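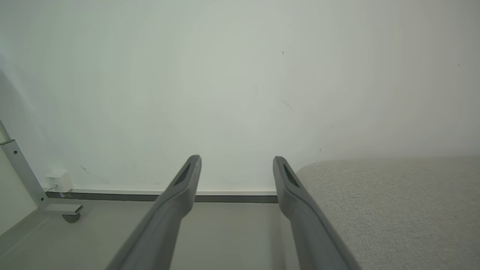

FOR IMMEDIATE RELEASE

Wotville renters' group questions "no-repaint" promise for furnished rooms

Wotville, May – Wotville Room Renters has asked the letting firm Venard to publish the evidence behind its claim that the white walls in its refurbished rooms will "stay fresh for the life of the tenancy". The group says it has read the brochure twice and has yet to find any.

Venard announced last month that rooms at its Honorato building are being redone in a single white wall finish supplied by Vikham, with a slim white skirting board set over a dark recess at the floor. The firm describes the result as "virtually mark-free" and says tenants will see the benefit in lower charges when they move out.

Wotville Room Renters would be pleased if that were so. Its members have heard similar things before. In the group's latest survey, answered by 1,674 people who had left a furnished room in the town, the most common reason given for losing part of a deposit was marks on a wall. Most of those walls were white, and a good number had been sold to the tenant as washable.

"A white wall in a rented room picks up specks and scuffs, mostly low down, where bed frames, chairs and bags go," the group said in a statement. "We would like to know what this one does differently. 'Virtually' is carrying a lot of weight in that sentence."

The group is also doubtful about the skirting. A recess under a thin upper edge looks tidy in a new room. It is also a narrow place for dust to settle, and a fiddly one to reach once furniture has been pushed against the wall. Venard's cleaning sheet asks tenants to keep the gap "clear at all times" and does not say how. Several members have asked whether a vacuum nozzle will fit. The firm's reply was that the detail "has been designed with modern living in mind".

Wotville Room Renters is asking Venard to do the following before any more rooms are let on these terms:

Publish the results of any rub or wash test carried out on the Vikham finish, including how many wipes it was given and with what.

State in the tenancy agreement what counts as fair wear on a painted wall. Faint smudges near the skirting should be named in it.

Drop the flat charge of £200 for "wall restoration" and bill for work done, with a receipt. Members have been quoted £70 by local decorators for touching up one wall.

Inspect walls in daylight, with the tenant present. A plain white wall can look greenish or grey in one part and warm in another depending on where the light falls, and the group has seen check-out reports that list "discolouration" on walls where the paint was sound.

Venard has told the group that its check-out process is "fair and consistent". It has not supplied a copy of the guidance its inspectors use, which was first requested in writing at the start of the year.

Until it does, the group's advice to anyone taking a room at Honorato is to look closely at every wall on the day the keys are handed over, particularly behind the bed and along the bottom edge, and to have existing marks written on the inventory however small they are. An inventory that says "walls: good" is of little help to anyone two years later.

The group will hold an open evening for current and former tenants on Tuesday at 7pm in Wotville. Bring your check-out report if you have kept it. Venard and Vikham have both been invited. Neither has said whether it will attend.

ENDS

Notes to editors

Wotville Room Renters is an independent group for people living in furnished rooms in the town. It takes no money from letting firms or paint suppliers.

Survey questions and full results are available from the group on request.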